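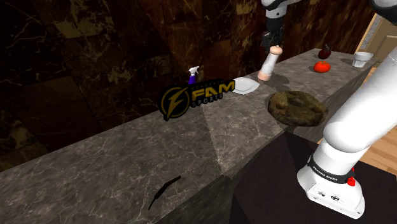 Gray marble countertop with a dark brown marble backsplash.

How to Seal and Maintain a Marble Countertop

This guide is issued by the Cruickshank Home Care Center in Ulville for owners and tenants of homes with natural stone worktops. It covers testing, cleaning, sealing and the treatment of common stains. Engineered stone and laminate should not be treated by this method.

Before You Begin

Marble is a porous stone. A sealer soaks into the surface and slows the passage of water and oil, which gives the user time to wipe up a spill. It does not prevent etching, the dull mark left by lemon juice, vinegar or wine. Etching is damage to the stone itself and must be polished out.

You will need:
Neutral pH stone cleaner
Penetrating sealer labeled for marble
Three lint-free cloths
Painter's tape
Nitrile gloves

Step 1. Test the stone
Place a spoonful of water on the counter near the sink and leave it for 15 minutes. If the stone darkens, it is ready to be sealed. If the water stays beaded, wait and test again in six months. Repeat the test beside the stove, where sealer tends to wear sooner.

Step 2. Clean and dry
Clear the counter completely. Wash it with the stone cleaner, rinse twice with plain water and dry with a cloth. Leave the stone overnight - longer in damp weather - before any sealer is applied.

Step 3. Apply the sealer
Tape off metal trim, painted walls and the edge of the sink. Open a window. Working in sections no wider than your reach, spread a thin, even coat and leave it for the time printed on the label. Do not allow it to dry on the surface.

Step 4. Buff and cure
Wipe away all remaining sealer with a clean cloth, turning it often. Apply a second coat if the label calls for one. Keep the counter free of water for 24 hours.

Daily Care

Wipe spills promptly, and blot oil instead of spreading it. Use trivets under hot pans and boards under knives. Wooden boards should be lifted and dried after washing, as moisture held beneath them can leave a ring.
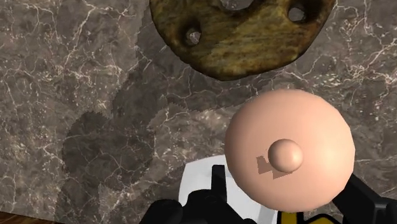
Treating Stains

For oil stains, mix baking soda and water to a thick paste. Cover the mark, tape plastic film over it and leave it for 24 hours. Remove the film, let the paste dry fully and lift it off with a plastic scraper. Deep stains may need 2 or more treatments. Reseal the area afterward.

Rust marks and open cracks should be referred to a stone restorer.

Further Help

Printed copies of this guide are available at the Center's front desk. Questions may be addressed to Přemysl Bednárik, Stone and Tile Advisor, extension 716. The sealing workshop is next offered in November.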